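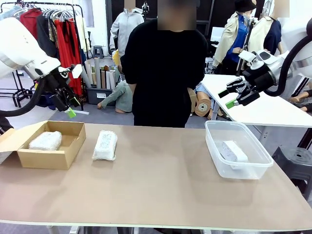 How to Pack a Parcel So It Arrives as One Object

Most parcels are packed by someone standing up, in a hurry, with the post office closing in 16 minutes. I packed that way for years. Then I mailed my sister in Sarnia a gravy boat and she received a gravy kit.

Start with the box. It should be bigger than the thing by 2 inches on every side, and it should not be the box your boots came in, however fond of it you are. Press a thumb into each corner. A corner that gives has already had its career.

Next, wrap the thing by itself. One item, one wrapping. Two mugs sharing a sheet of paper will spend the whole trip getting to know each other. Handles, spouts and ears (I mail a lot of ceramic animals, don't ask) get their own padding first, then the whole lump gets another layer until you can't tell what it is by feel.

Cover the bottom of the box before anything goes in. Old packaging is fine here, and I keep every scrap that comes into the house, to the despair of everyone I live with.

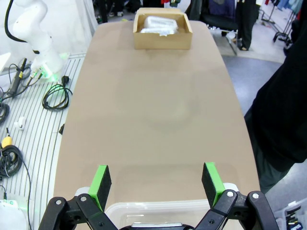
Plastic packaging in an open box.

Now put the item in the middle and fill the sides. Keep going past the point where it looks full. Close the flaps with your hands and shake the box the way you'd shake a present when you were six. If you hear or feel anything, open it and add more. Fulvio Melis, who taught me this when we both worked the December rush at Galli, shook every single box next to his ear with his eyes shut. We sent out 233 parcels in one day that year and the only complaint was over a misspelled name, which was mine.

Tape comes last. Run one strip along the seam and down both ends, then one across each open edge, so it makes a capital H. String is charming and gets caught in sorting machines.

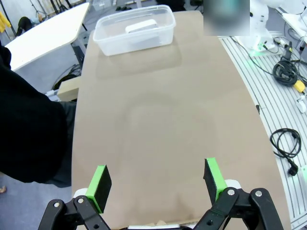 For anything worth more than 200 dollars, box it twice. Pack the small box as above, then pack that box inside a larger one as if it were the gravy boat. It will feel ridiculous and the postage will sting.

Write the address on the box and again on a slip of paper inside. Labels come off. I once had a parcel to Stirdale go missing for weeks, and it was the slip that got it home.

Take a photo of everything before you seal it, too. You'll want it if there's a claim, and the claim form asks for one on page two, after you've filled in page one.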